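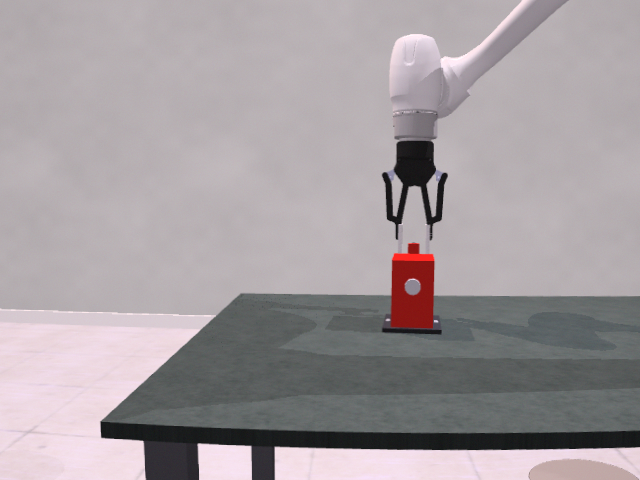

Why the east wells read lower than the west wells in every month of the record, including the wet ones, was the main question returned on our previous report. The reviewer also asked whether the difference could come from the casing elevations. We checked the elevations first, and part of the difference does come from them.

Casing elevations

All four wells on the Louro site were releveled in March from the benchmark at the road bridge. The two west wells agreed with the original survey within the closing error of the loop. The two east wells did not. Both had been entered in the site table using the height of the protective cover instead of the top of the inner casing, so the depth to water was being subtracted from the wrong reference point. The site table has been corrected and every water elevation for those wells has been recalculated. The raw depth readings are unchanged and are kept in their own column.

After correction the east wells still read lower, by a smaller margin. The remaining difference follows the slope of the land toward the Ulska ditch and is consistent with flow in that direction. We do not yet have enough dry-season data to say whether the gradient holds through the summer.

Data collected

The record for this period contains 1,955 accepted readings. Readings were rejected where the logger was out of the water, where the barometric file was missing, or where the well had been purged for sampling earlier the same day. Rejected readings are flagged in the data file and have not been deleted.

Well E2 has a gap from late January until the March visit. The logger battery failed and the memory could not be read. A spare was installed at the same hanging depth, and its first reading was checked against a hand tape. The gap has not been filled by interpolation. If a continuous series is needed for the model, we would prefer to see that done in the model input and labeled there.

Barometric correction

Pressure data came from the logger in the Divis pump house. During cold spells the heater in the building cycles on and off, and the sensor temperature moves with it. The pressure trace shows a small step at each cycle. We moved the sensor to the unheated meter room and the steps are no longer present in the new data. Earlier data were smoothed with a moving median before being applied. The method note describes the window length and shows the corrected and uncorrected series together.

Water quality

Samples were taken from all wells in February and sent to the laboratory at Irkisham. Results for chloride, nitrate, and the major ions are in the attached table. The charge balance is acceptable for every sample except W1, where the alkalinity looks low for the calcium reported. The laboratory has been asked to review that result. Until it replies, W1 alkalinity should be treated as provisional.

Changes to the work plan

The slug tests planned for April were postponed. The field beside the east wells was too soft to carry the vehicle, and the landowner asked us to keep off it until the grass recovers. The tests are now planned for June. The delay does not change the budget, but hydraulic conductivity values will not be available for the first model run, and literature values for silty sand will be used in their place.

Spending is within the approved lines. We request permission to move the unused vehicle hire to equipment, to cover the replacement logger and a second spare.

Next period

Download all loggers and repeat the hand-tape checks. Complete the slug tests. Resample W1 if the laboratory confirms its original figure. Replace the lock on E1, which has seized and is being opened with penetrating oil.

Filed under: Projects > Groundwater > Progress Reports
Last updated: May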